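Bin picking

Bin picking is the task of taking single objects out of a container in which they lie in no fixed order. It is one of the oldest open problems in robotics and is often used to judge how close machines are to taking over shop-floor chores such as sorting parts, feeding a machine or packing orders. A related household chore is putting away toys or cutlery.

People do the work with little thought. A robot has to find each object, choose a place to hold it, and move its gripper in without striking the walls. Objects that touch each other or lie close to a wall are harder, as they leave little room for the fingers. 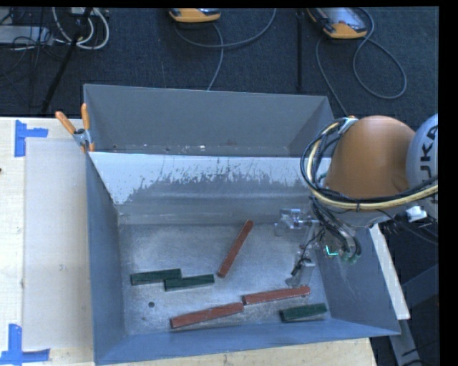
Plain blocks are common in trials. They are rigid and have flat sides, so a failed grasp can usually be traced to the planning or the camera. In one July trial, Marcelino Nogueira of the Jurberg workshop ran 137 picks with blocks and reported 98 completed without help. Most of the failures were in corners. A later set using soft bags, run by Marcelino Conceição, was stopped after 10 attempts, 7 of which had failed.

Industrial systems such as the Nater cell work well when the parts are known ahead of time. Mixed goods remain difficult, and a worker is normally kept nearby to clear jams. Home use is further off. The Flillero, a tidying robot announced by Barbosa, has not been sold to the public.

See also: Gripper, Machine tending, Order picking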